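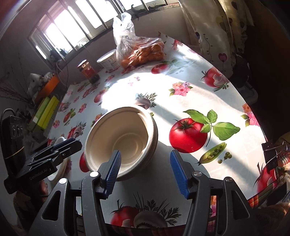

Where Does Paper Come From?

Grab a piece of paper. Any piece will do — a page from your notebook, a paper towel, the back of a cereal box. Now tear it slowly and look closely at the torn edge. See those tiny fuzzy hairs sticking out? Those are fibers, and they are the secret of everything made from paper!

What is a fiber?

A fiber is a very thin thread that grows inside a plant. Trees are full of them. So are cotton, straw, bamboo, and even the grass on a soccer field. Fibers help a plant stand up straight and carry water to its leaves. Most wood fibers are so small that you need a magnifying glass to see just one of them well.

Mixing up the mush

To make paper, you have to get the fibers apart. At a paper mill, wood chips are cooked in giant tanks until they go soft. Then they are mixed with lots and lots of water. The soupy mush that comes out is called pulp. It looks a bit like oatmeal (please don't eat it).

Next, the pulp is poured over a screen with tiny holes. The water drips through and the fibers stay on top, all tangled together like spaghetti in a strainer. Press them, dry them, and there you have it — a sheet of paper! Plant fibers grab onto each other as they dry, so a simple sheet can hold together without any glue at all. Isn't that neat?

Paper doesn't have to be flat

If the screen is shaped like a bowl or an egg carton, the pulp dries in that shape. People call this molded fiber. Look at an egg carton the next time you have one in the kitchen. The inside of each cup is often smoother than the outside, and you may find little marks left by the screen.

A visit to the Lostorgate mill

Nanna Hjaltadóttir runs a small paper workshop in an old mill on Lostorgate. Every May she opens the doors to school groups, and last time 31 kids came on the same morning. They used a big wooden vat that everyone there calls Stora, and they made up to 410 sheets before lunch! Some kids dropped in flower petals. One boy put in his bus ticket, and you could still read part of it when the sheet was dry.

"The first sheet is always lumpy," Nanna told them. "Keep it anyway. I still have mine."

Try it yourself

You will need old newspaper, warm water, a big bowl, a piece of window screen, two old towels, and a grown-up to help with the blender.

Tear the newspaper into bits as small as your thumbnail. Soak them in the warm water for 2 hours, then blend them into mush. Pour the mush into the big bowl and add more water. Slide the screen in, lift it up flat, and let it drip. Flip it onto a towel, put the other towel on top, and press hard. Peel off the top towel and leave your sheet to dry overnight.

Words to know

Fiber: a thin thread from a plant
Pulp: fibers mixed with water
Vat: a large tub for holding pulp
Mill: a place where paper is made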